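Trovham Forums > Home & Garage > Workbenches

Butcher block tops: oil or hard wax?

kyei_shed
Posted 29/10/2020
So I finally have a real butcher block top for the garage!! It's maple, 70 inches long, and I love it so much I keep going out there just to run my hand over it. Now I need to put something on it before I spill coffee. Mineral oil, or one of the hard wax finishes? I've got a quart of Clostex already but will happily buy something else.

planktonjoe
Oil, every time. Mine has had 15 years of plain mineral oil and it still looks great. Sand to 220, flood it, wait 20 minutes, wipe. Do it again the next day.

Walia
Oil is lovely on a kitchen counter, but on a workbench it gets on everything you set down! Hard wax for me. I'm a big fan of wood around the outside with a dark surface in the middle, too, so the maple doesn't take all the abuse.

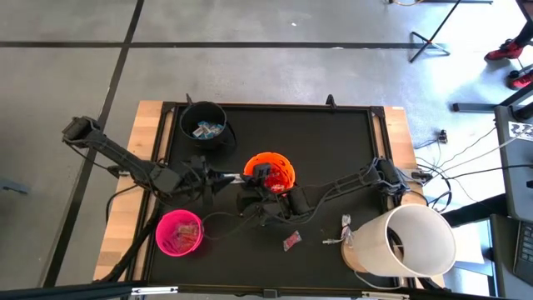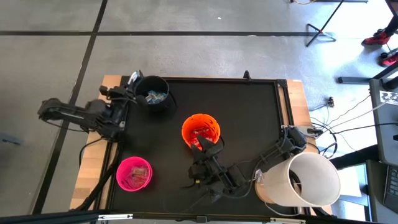
Rostyslav Pasichnyk
I'm with Walia on the wax but not on covering up the middle. You bought maple, let it get dinged up! Two thin coats of Clostex, buff with a white pad, and leave it alone for a week if you can stand to. And do the underside too, or the top can cup on you.

planktonjoe
Never finished the underside of mine and it's dead flat.

Rostyslav Pasichnyk
Then your garage is drier than mine, lucky you. I had one lift at both ends in October and it took 60 bucks of clamps to talk it back down.

kyei_shed
OK, wax it is, both sides. Do I need to take the vise off first?

Walia
Yes! And wax inside the bolt holes while you're at it.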